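Laundry and Clothing Care
Posted Jan 20, 2018

How should a printed sweatshirt be washed and stored so that the print does not crack?

Elfriede Strebel
I am responsible for the household laundry at a residence in Hundeck. Several of the residents own sweatshirts with large printed panels in more than one colour. The prints on 3 of them have begun to crack along the folds. They are washed warm with the towels and then left in the basket until the evening, when they are folded. I would be grateful for advice on washing, and also on whether the time spent in the basket is doing any harm.

Robel Endale
Printed garments should be turned inside out and washed in cold water on a gentle cycle, apart from towels, denim and anything with a zipper. Fabric softener should not be used on them. The dryer is the most frequent cause of cracking, and I would recommend a flat rack or a line out of direct sun. If the garment must be ironed, iron it from the inside on a low setting and keep the plate off the print altogether.

With regard to the basket, a few hours will not damage a dry garment, although creases pressed under a heavy load can be slow to come out. Please place printed items on top and fold them first. The fold should fall beside the print wherever the size of the panel allows it. Cracks that are already present cannot be reversed by washing.

Burgi Gasser
Mine all go in the dryer on low and they are fine. It depends on the shirt.

Remo Berchtold
I agree with the first reply in most respects. At Barnusine we ask that clothing be lifted from the basket one piece at a time, held at the shoulders and shaken out lightly before it is laid down. Pulling on a bunched sleeve or hem stretches the fabric beneath the print. A basket with openings in the sides is preferable to a solid one, as air can reach the clothing. We also do the folding in good light, so that stains and loose threads are noticed before the garment is put away.

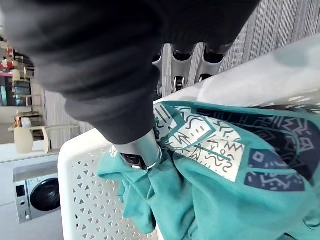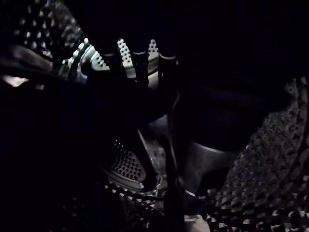 First picture: a teal top with printed panels, partly inside and partly over the rim of a white plastic laundry basket.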